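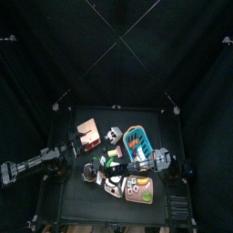
The little kitchen at Dimik, with both arms out.

My mother thinks I work in catering. I told her I spend all day in a kitchen, which she liked, and I let it go at that, and then she told my aunt, so now it's a fact and I'm stuck with it.

The kitchen is at Dimik, up the back stairs, and it fits on one table. There's black cloth hung round it on every side and I sit on the other side of the cloth with a handle in each hand and a screen in front of me. When I move my left hand, the left arm moves. When I move my right hand, the right arm moves, a tiny bit later, like somebody translating. I pick up the carrot. I put it in the pot. Kadri presses the pedal to say that was a good one and we put everything back and do it again.

"Slower at the end," Kadri says. She says it so often I've started doing it at home. I put my tea down like I'm defusing it.

Before this I cut hair. Tarmo, who hired me, was over the moon about that (he'd had a run of people who were brilliant at computer games and they all snatched). He made me pick up the banana three times on my first morning and then went off to find the contract. I'd never felt so talented! I rang Purificación on my break and told her I'd been headhunted for my wrists.

The carrot is easy, by the way. You come down on it from above, you squeeze, off you go. The lettuce leaf is a pig. It's flat and it slides about, and if you press too hard the whole tray shifts. The purple thing, which I call the aubergine and Tarmo calls item six, likes to roll into the corner of the blue basket and sulk there. I've got very fond of the aubergine. You have to nudge it out with the side of the gripper first, and I worked that out myself, on a day when Kadri was off with her tooth and there was no one to tell me it wasn't in the instructions.

When she came back she watched the recordings and went quiet.

"What's that little shove?" she said.

"It's how you get it out."

"It's not on the sheet."

"Well, put it on the sheet, then."

She didn't put it on the sheet. She didn't throw the recordings away either, and I noticed that.

We were meant to get to 1,000 good ones before the people from Pētersons came to look. By the week before we were doing 40 in an afternoon, and I'd gone a bit strange. I dreamt in carrots. I'd see something on a shelf in the shop and my thumb would start closing. Purificación said I'd picked up my fork at her birthday as though it might go off, and that the whole table had stopped talking to watch me lift a potato.

The evening I want to tell you about, we had 21 left to do and Tarmo had gone home with a headache. Kadri was asleep in her chair, or near enough, with her foot still on the pedal. And I thought, I'll just have a go without her. So I did a few, nice and slow, and then my phone rang and it was my mother.

I shouldn't have picked up. You're not supposed to have your phone in there at all. But I wedged it under my ear and kept hold of the handles, and she said she'd been to the hospital about my dad's scan, and it was all right, it was fine, they'd seen the thing and the thing was nothing. She said it about four different ways. I said oh good, oh that's good, Mum. And I carried on working the whole time she talked, carrot, pot, carrot, pot, because if I'd let go of the handles I think I'd have had to sit on the floor.

She asked what I was making.

"Soup," I said.

"What kind?"

"Carrot and aubergine."

"That doesn't sound very nice," my mother said.

After she rang off I did the aubergine. It had gone into its corner, of course. I gave it the little shove, and then, I don't know why, I gave it another one, a much softer one, more of a pat. The sort of thing you'd do to a dog. Then I lifted it out and put it in the pot and sat back, and Kadri, with her eyes shut, pressed the pedal.

Good one.

I never said anything. I meant to, I really did, I was going to tell Tarmo in the morning, but in the morning Dalia from upstairs had already taken the whole lot away to feed to the machine. It took her days. We weren't needed, so I cleaned the handles, and reorganised the drawer where the spare grippers live, and trimmed Kadri's fringe in the corridor.

Then they came, the Pētersons people, two of them in very good coats. Everyone squashed in behind the cloth. My chair had been pushed against the wall and the handles were hanging on their hooks, and I hated that. I kept wanting to go and hold them, in case. Dalia typed something and the arms woke up.

It did the carrot. It came down from above, squeezed, off it went, and then it went slow at the end, so slow, and I heard Kadri let her breath out through her nose. One of the coats said, "Very smooth." Tarmo went pink.

Then it went for the basket. It reached in and the aubergine was in the corner and the arm stopped. Just hung there. I thought, go on, you know this one. And it gave it the shove! Side of the gripper, exactly how I do it, a bit up on one edge because my right wrist clicks if I keep it flat. I've had that click since I fell off a bike in Duvia when I was a kid, and there it was in front of two strangers, my click, on something that hasn't got a wrist to fall on.

The aubergine rolled clear. The arm could have picked it up straight off.

It patted it first.

"What was that?" said the other coat.

No one spoke. Dalia was scrolling through something with a frown on her. Tarmo looked at Kadri, and Kadri looked at the ceiling, where the cables cross, as if she'd been meaning to check on them for some time.

"It's settling the object," I said.

I've no idea where it came from. I used to say that kind of thing in the salon, when someone asked what was in the conditioner.

"Ah," said the coat, and wrote it down.

They've ordered a set for their place in Jilametti, so there's to be a second table, and I'm going over in April to get their people started. Tarmo's had me write up a sheet for them. I've got as far as the lettuce. Kadri read it over my shoulder yesterday while she ate her sandwich, and she pointed at the empty space under item six with a bit of crust.

"You've left out the pat," she said.

I said I didn't know how to put it.

"Slower than that," said Kadri, and went to wake up the arms. I rang my mother from the stairs and told her I'd been asked to go and cook abroad.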